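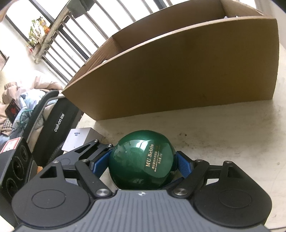

The green jar between the blue pads, with the cardboard box behind it.

Round, shiny things were the reason I nearly gave up on my hand-held gripper. I'd squeeze, lift, get a few inches up, and the thing would roll out of the pads and bounce off the table. If yours has started doing this, here's the order I'd check things in. (I did it in the wrong order and lost most of April.)

Before you start, get your fingers out of the linkage. I pinched mine twice while poking at a pad with the handle half squeezed, and those arms close harder than you'd think! If you have a motorized version, pull the power first.

1. Look at your drop log. You do keep one, right? I didn't until Aisyah Sinaga made me. Out of 562 lifts I had 145 drops, and nearly all of them were balls and round jars. Boxes were fine. That pointed at the contact between pad and object, and I should have stopped blaming my wrist right then.

2. Clean the pads. Cosmetics containers pick up a greasy film from hands, and it ends up on the grip surface. Use a damp cloth with a drop of dish soap, then let everything air dry. Skip the solvent. I tried some on an old pad and it went hard and slick overnight.

3. Check the pivot screws. This was my real culprit. One of the big ones had backed out, so one finger closed a hair behind the other and gave the jar a little twist as it lifted. Wiggle each arm sideways with the gripper open. Any click at all means it's loose. Snug it up until the click goes away, then back off a touch if the arm starts to drag.

4. Grab at the widest part. If you hold a ball above its middle, squeezing harder just pushes it down and out. Go a little lower than feels natural.

5. Test low. I do 2 inches over a folded towel, hold for a slow count of ten, tilt left, tilt right, set it down. Glass stays out of it until the plastic stuff passes.

Herman Oei asked if threadlocker would save him the trouble on the Mestora build. Probably, but use the removable kind and keep it off the pads. Mine has held since I tightened it, and I still do the wiggle test every morning before I pick up anything with a lid.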